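Rilton drawer set - two-arm teleop demos

README, last touched Wednesday, Tibor Sipos 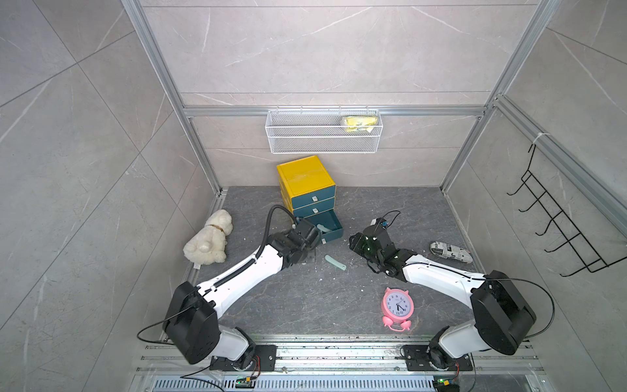 Fixed view of the cell. Bottom drawer open, one mint-green piece inside, one on the floor in front.

What it is
Demos of two arms working a small drawer unit (yellow top, three teal drawers). Recorded for the Posance policy, drawer tasks only. 300 episodes kept, 39 thrown out, list of the bad ones is in dropped.txt.

Tasks
open_bottom, put_in, take_out, close. One task per episode. Prompt text sits next to each episode, typed by the operator, so spelling varies - don't normalize it, Zoila wants it raw.

Operators
Zoila Chávez, Orlando Agudelo. Orlando's are faster and jerkier. Operator id is in the metadata, split on it if you need to.

Distractors
Teddy bear, pink alarm clock, rolled newspaper-print thing. Moved by hand between episodes, no fixed pattern. Not labeled. Wire basket and black rack are on the walls, not part of any task.

Known problems
- floor has white flecks on it, varies by day, we did not clean it up in the images
- gripper cables can block the top drawer from the fixed camera
- first 67 episodes have the left gripper width logged in the wrong units, run fix_width.py before training
- a few episodes end early, see flag short_end

Splits
Train / val by episode. Val is 89 right now, will shrink once the July batch is in. Dont mix with the Pavow set, differnt joint order.

Questions to Tibor, or Fidelina Castaño for the loader.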